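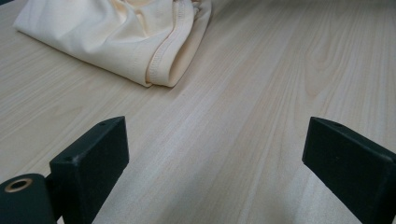

Folding and sorting knitwear at the table: frequently asked questions

Applies to T-shirts and other light knitted tops handled at Nestance sorting tables. Last revised in September.

What surface should I fold on?
A flat, hard table, clear of crumbs and grit. Light wood or a wood-effect top is suitable. Knit fabric slides easily on a matt finish and can be turned without lifting it. Padded surfaces hold the fabric in place and leave ripples under the lower layer.

The garment arrives bunched up. Where do I start?
Find the bottom hem. On most T-shirts it is a folded band with double stitching, and it keeps its line better than the cloth above it. Take the hem at both side seams, open the body and lay it down. Shaking is optional and stretches loose knits.

Face up or face down?
Spread face up to inspect, with the neckline away from you. Check the collar, both sleeves, the print and the hem, in that order. Turn face down to fold, so that the print ends up on the outside of the finished piece.

How do I smooth out creases before folding?
Work outwards from the chest with a flat hand. Do not pull at the collar; ribbing recovers slowly once stretched. Creases that remain after 2 passes need steam and should go to the pressing pile.

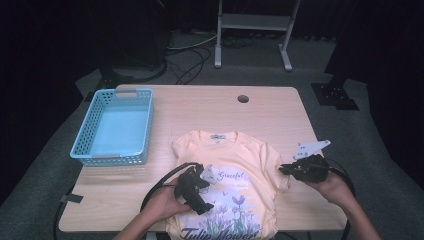

Does a printed front need different treatment?
Yes. Keep the fold lines off any large lettering where the layout allows. A wide print across the chest will usually take a fold at each side, but avoid a hard crease through the middle. For long-term storage, place a sheet of plain tissue over the print. Granirer tissue comes in packs of 400 sheets; the bulk carton holds 1,000.

What goes in the basket?
Folded garments only, one category per basket. A shallow basket with perforated sides is preferred, as air can reach the lower layers. Place it beside the fold area with the long side running front to back – pieces then go in without being turned.

Can I stack baskets?
Up to 2 high, empty or full. The Ogunleye rack takes single baskets only.

Should the size tag be visible?
If the tag is inside the back of the collar, leave it there and fold so that the collar sits on top. Do not pull the tag out over the ribbing. Garments with no tag go to the Dinside shelf for measuring.

What if the inside looks a different shade from the outside?
Sort by the outer colour. Cream and pale yellow knits often look warmer on the inside, particularly in the folds. Check both sides flat under the same light before recording a stain or fading.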